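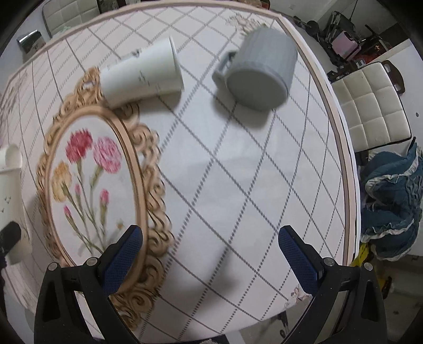 Evidence store inspection, Siregar district, 9/10/25

Outer door lock: OK. Both keys in the key safe.
Seized drug packages, shelf 3: seals intact. One label faded, reprinted.
Precursor drums: stored apart from solvents. Drip tray needs cleaning.
Exhaust fan: noisy since March. Repair order sent to Barkon.
Room humidity: 56, limit 50. Recheck in 30 days.

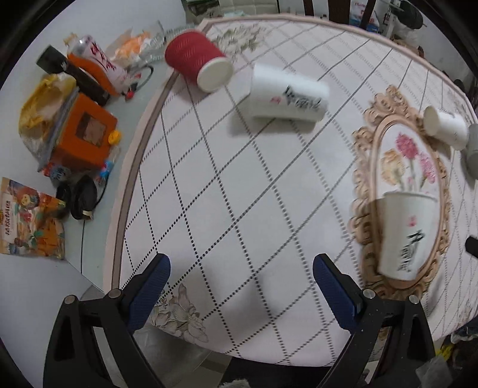
Can a package with a torn seal stay on the shelf?
Move it to the holding cage, fill in a damage form and have it weighed again.

Alarm test: passed.
Logbook: two entries unsigned.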